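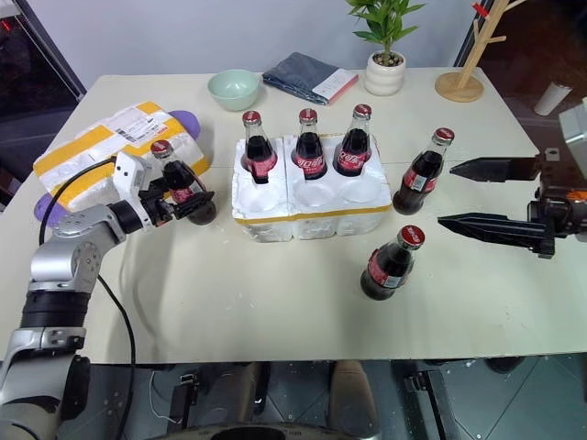
Photo: Adebayo Okeke

Garkance season 2, are we watching or not

tobi_ogundipe
April 14, 2024
ok so first two eps of the new Garkance are up on the channel. 27 minutes each now, used to be 12ish?? I laughed at the landlord bit but the second one dragged so bad. anyone else

mrs_fashola
Dragged is generous. The wedding caterer sketch is one joke. One. And they do it for nine minutes.

kollar_fan5
disagree!! caterer sketch is the best thing theyve done since the bus driver. you have to watch it to the end, the uncle comes back with the receipt and I lost it

tobi_ogundipe
I did watch to the end. saw the receipt coming from the opening shot

Musa O.
Longer eps = more mid-roll ads. Thats the whole story. Same thing happened to Ukgate Comedy when they went to half an hour, views fell off and they blamed the algorithm.

idahosa_t
Musa you say this about every show lol. They said in the pinned comment why its longer, they got picked up by Venent and Venent wants half hour slots for the tv side. Nothing to do with ads

Musa O.
and who pays for the tv side

idahosa_t
ok fair

mrs_fashola
My complaint is not even the length. It used to be something I could put on with my kids and my mother in the same room. Ep 2 has that whole bit in the clinic and I had to reach for the remote. My mother did not reach for anything, she thought it was hilarious. Still.

kollar_fan5
the clinic bit is so tame

mrs_fashola
You do not have a seven year old asking follow up questions.

tobi_ogundipe
lmaooo

a_okeke
Went to the live taping in September so I saw an early cut of the landlord one. It was shorter and way better. Whoever edited it down the first time should of been left alone. Also the guy playing the tenant was different, does anyone know what happened there? He was great, really dry

idahosa_t
different actor? are you sure, credits say same cast for both

a_okeke
Pretty sure. Taller. Could be the shoes I guess

kollar_fan5
its the same guy he shaved

a_okeke
huh. rewatching now

Musa O.
Ep 1 had over 600 comments last I looked and the top one is someone asking for the bus driver back. So am I. Bring him back or drop the theme song, I cant do that whistle again

tobi_ogundipe
leave the whistle alone

idahosa_t
whistle is bad Tobi. sorry. also why are there no subtitles on ep 2? my wife follows it with the subs on and we had to stop halfway

mrs_fashola
Auto captions came on for me but they are nonsense. It called the landlord "Lord Lamb" all the way through.

kollar_fan5
Lord Lamb is funnier than anything in ep 2 and I LIKED ep 2

a_okeke
Rewatched. Ok same guy. Sorry. Stand by what I said about the edit though, theres a pause after the bucket falls that used to be half as long, and the neighbor had an extra line about the gas bill

tobi_ogundipe
see I want the gas bill line. anyway ep 3 is supposed to be the school reunion one, giving it one more and then Im out

Musa O.
you said that last season

tobi_ogundipe
last season had the bus driver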